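The Garden Table Deserves a Place in the Office Plan
2020-04-01
By Heike Pfeiffer

We use cookies to improve your experience. By continuing to browse this site you accept our cookie policy.

Organizations that draw up rules for working outside the office tend to begin with the desk. The guidance issued to the 107 staff of Koltwood follows this pattern. It specifies a desk height, a chair with five casters and a lamp, and it says nothing of any other surface. This is an oversight, and it should be corrected.

Many employees do not own a desk. They own a kitchen table, which is needed for meals, and in the warmer months they have a patio table, which for much of the day is needed for nothing. The patio table is a sound place to work. It can be approached from every side, and a round one has no head, so that two or three colleagues may sit at it as equals.

The objections deserve a fair hearing. Rosemarie Wunderlich, who drafted the Koltwood guidance, has argued that outdoor furniture encourages clutter and that glass is a poor support for equipment. On the second point she is partly right. Textured glass is uncomfortable under the wrist and makes handwriting difficult. A firm pad or a sheet of card corrects both faults at small expense.

On clutter I cannot agree. A shared table holds what its users need, and a moderate quantity of belongings is a sign that work is being done there. A drink, a roll of tape and a closed laptop do no harm to one another. The rule I would propose is modest: liquids stand on a coaster, bottles are kept capped, and laptops not in use are closed and moved toward the rim. 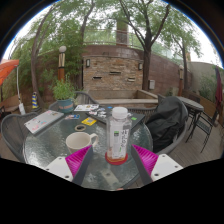

A glass-topped patio table in use, with laptops, a mug and a bottle on a red coaster.

Stickers on equipment have also been raised as a matter of appearance. The guidance should leave them alone. On a table with several laptops they help each person pick up the right one – a practical benefit that no inventory label has matched.

The guidance is due for review in October. One paragraph on outdoor tables would be sufficient, and it should permit them.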